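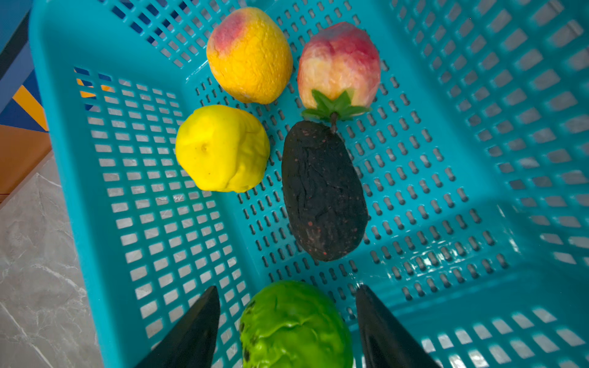 June, bench notes, dye bath trials

Second batch of the Jernholm wool, same skeins as before, scoured last night and left in cool water until 9:15. Alum mordant at 15 percent of dry fiber weight. Bath brought up slowly and held at 68 C on the Dedus hot plate. The plate overshoots if the dial is moved more than one mark at a time, so small steps only.

Madder went in as a bag infusion. Ground root from Trujillo, the older jar. Color in the first skein is a flat brick red, duller than the May swatch. Two possible causes: the bath got too hot near the end of the ramp, or the tap water has changed. Test strip reads softer than it did in spring. Added a pinch of chalk to the second pot and left the first alone for comparison.

Second skein is clearly redder at the one-hour mark. Left both to cool in the pot overnight, lids on.

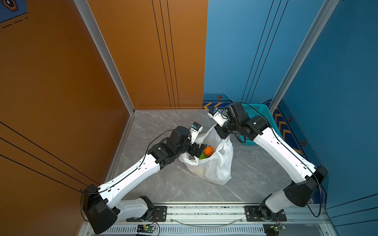
Does the chalk need to go in before the madder?
It can go in at any point before the bath reaches temperature. Late additions gave streaks on the Kidby yarn, which was wound too tight to begin with, so that result is weak.

Rinse: 4 changes of water, the last one clear. No soap yet. Skeins hung in the back away from the window. Soap wash after 36 hours of drying, then cut samples for the light test – half of each card covered with foil, half open.

Still to do:
Recalibrate the probe in ice water. It read high twice this week.
Label the chalk pot on the side, not the lid. Lids got swapped again.
Repeat the first skein with chalk and the same ramp, to rule out the heat.
Order more alum before the next Jernholm batch. The tub has enough for one more pot.

Exhaust baths kept in the two lidded buckets under the sink. Will try the unmordanted handspun in those, low heat, no additions.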